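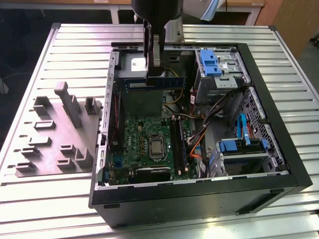
Soledad Marchetti
Writer, slow runner, keeper of too many tomato plants

June 4, 2020

So I've finally done it. After months of moaning about my poor old computer I've started clearing out the photos, and I had no idea what I was letting myself in for. There were 2909 of them in one folder called "sort later". Later has arrived!

I'd put it off because I thought it would be dull, and the first evening was. I got rid of 661 in one go, mostly blurry shots of the same hill outside Grakley (we had a wet week there and I must have been bored) and a lot of receipts. Then I hit the Lulow years and slowed right down. My aunt's kitchen with the yellow curtains. My brother asleep on the ferry with a crisp packet on his chest. I rang him about that one and we were on the phone till gone eleven.

My rule is that I keep a picture if I can say who's in it or where I was standing. Sunsets go. Dinners go, except the fish stew at Wostano, which I still think about. If I'm dithering it goes in a folder called "maybe" and I look again in July.

I'm hoping to get down to 1000 by the end of the summer, and then pick 500 to have printed. Proper prints, in an album, with names on the back in pencil. My mum did this for all of us and I used to roll my eyes at her - sorry, Mum - but those albums are the only things I'd run back into the house for.

If anyone has a good way of dealing with duplicates, please leave it in the comments. I seem to have every single picture of my cousin's wedding four times over, and in most of them she's blinking.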